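Teaching the Trondholm two-arm kit to unwind a spool

Last updated: 23 August 2018

I've had the Trondholm two-arm kit on my bench since last October and this is the job that made me fall for it. One arm holds a spool, the other takes the loose end and walks away with it. It sounds like nothing! But it needs both arms to move as a pair, and it needs one gripper to be firm while the other one is gentle, and you learn more from it than from a month of stacking blocks. I did the block stacking too. It's fine.

The kit comes with a thin manual that stops at "pick up an object," so I've written up everything past that point. I paid for mine, and I've put the things that bug me in here along with the rest.

What you need

- The Trondholm kit, both arms built and bolted to the front beam
- Holura, the control program (the free version does all of this)
- A big empty-ish spool with a few turns of line left on it. Big is good. My first try was with a little sewing bobbin and the gripper just swallowed it
- A shallow tray, so the spool has a home position
- A couple of free hours

I like yellow line, it's easy to see against a pale table and I spend a lot less time squinting.

Before you start

Check your cables. The kit's cables are long and they will go looking for something to catch on. Clip them to the long links in two places, once up near the wrist and once by the elbow, and leave a loose bend between the wrist and the first clip. Then swing each arm by hand, power off, through everything you plan to do with it. If a cable goes tight anywhere, fix it now. I didn't do this the first time and I pulled a connector halfway out before lunch.

Run the homing routine on both arms. If you've got the older Pisia controller board you have to home them one at a time, left then right. With the newer board you can do both together.

Step 1. Set the grip on the left arm

In Holura, open the left gripper page and set the closing limit to 2630. The factory number is higher and it will squash the edge of a thin plastic spool, ask me how I know. Put the spool in the gripper by hand, close, and give it a tug. It should turn a little in the fingers if you really pull but it shouldn't slide. Lower the number a bit at a time if you see the plastic bending.

Grab the spool by its edge, not through the hub. I know the hub looks like the obvious place. The fingers are too fat for most hubs and you lose sight of what's going on.

Step 2. Set the grip on the right arm

Same page, right side, and go down to 400. This one only has to hold a thin strand. Feed the end in yourself, close the gripper, and pull on the line with your fingers. If it slips straight out, wipe the finger pads and try again before you touch the number. Greasy pads fooled me for an entire evening.

Step 3. Teach the lift

Put the tray on the rear left part of the table and stand the spool in it so that the edge you want to grab faces the left arm. Now switch the left arm to hand-guiding (hold the button on the Holura screen, let go and it freezes, lovely feature) and record four points:

1. Waiting, well clear of the tray
2. Fingers open at the spool edge
3. Fingers closed
4. Spool lifted and tilted toward the middle of the table

Save it as "lift." Play it back at the slowest speed with your hand near the stop button. Then play it again. When it's done the same thing five times in a row I let myself speed it up.

Step 4. Teach the handover of the loose end

Let the line hang off the right-hand side of the spool. Bring the right arm in from its own side, gripper pointing left and tipped down a little, and record it closing on the end. You want plenty of air between the two grippers. Mine wait 188 millimeters apart and I've never had them touch.

The Xu finger pads, sold separately, are a real help at this stage. They're softer and the line sits in them better. I'd call them nice to have, the standard ones do work.

Step 5. Link the two arms

Open the pair view, drop "lift" on the left track and your right arm recording underneath, then drag the right one so it starts when the left one stops. The pair view is the best part of the whole package! You just slide the blocks around until it looks right. My one gripe is the undo, which goes back a single move and then gives up, so save copies.

Step 6. Add the pull

Record the right arm moving away to the right in a straight, level line, keeping the left arm still. Go slow. The strand should stay nearly level off the spool and dip down only as it gets to the right gripper. If it goes tight like a guitar string, stop, back up, and shorten the move. A little slack is what you're after.

My recording came to 1618 samples for the full run, and Holura played it without a hiccup. Longer ones make the preview window stutter on my old laptop, though the arms themselves don't seem to care.
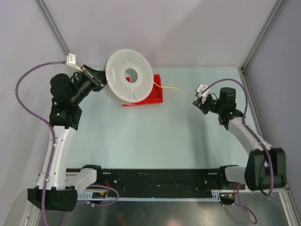
Step 7. Put everything back

Open the right gripper first, always, and move that arm out of the way. Then play "lift" backward to set the spool down in the tray. Holura has a reverse button for this but it skips the gripper commands, so you'll need to add the opening of the left fingers by hand at the end. Save the lot under a new name and run it from the top.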